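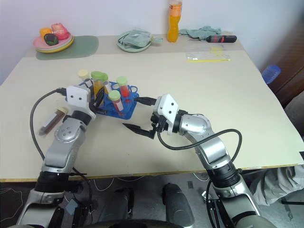

une lectrice me demande si on peut vraiment ranger ses encres maison dans un portoir à tubes, ou si c'est juste pour faire joli. Alors oui, on peut, et j'en suis dingue ! Petit fil.

Le portoir bleu, c'est un Ladov en plastique moulé, avec des trous ronds et une petite anse sur le côté. Je le déplace du plan de travail à l'étagère sans rien renverser, un bonheur.

Les bouchons ! Vert clair pour presque tout, jaune pâle pour un essai à part, beige pour le brun-rouge, mon préféré du moment. Je retrouve mes encres au bouchon avant même de regarder la couleur.

Le brun-rouge, parlons-en. Brou de noix, un peu de garance, la recette vient d'un vieux livret Orozco que je traîne depuis janvier. Sur papier épais, il donne des ombres magnifiques – j'en mets partout, même sur les enveloppes.

Le jaune : pelures d'oignon, tout bêtement. 22 minutes à petits frémissements, on filtre, on laisse refroidir avec le couvercle. Gardez vos pelures, toutes vos pelures !!

Le rouge vif a demandé plus de patience. Deux bains ratés, puis un troisième qui m'a fait danser dans la cuisine. J'ai noté la dose de cochenille en gros dans le cahier pour ne plus jamais la perdre.

On m'a demandé pourquoi des tubes et pas des bocaux. Parce que je fais de toutes petites quantités, que ça se range debout et qu'on voit la couleur tout de suite. Les bocaux Itach restent pour les gros bains de teinture.

Côté étiquettes, je suis encore nulle. J'ai essayé le papier collant Clindton, il se décolle dès que j'ai les doigts humides. Si vous avez mieux, je prends !

Et pensez à bien essuyer le goulot avant de reboucher, sinon l'encre sèche dans le pas de vis et bonjour pour rouvrir.

Prochain essai : un vert à base d'ortie. J'ai déjà les gants et un sac plein à craquer. Je vous montre le nuancier dès qu'il est sec – 28/07/2019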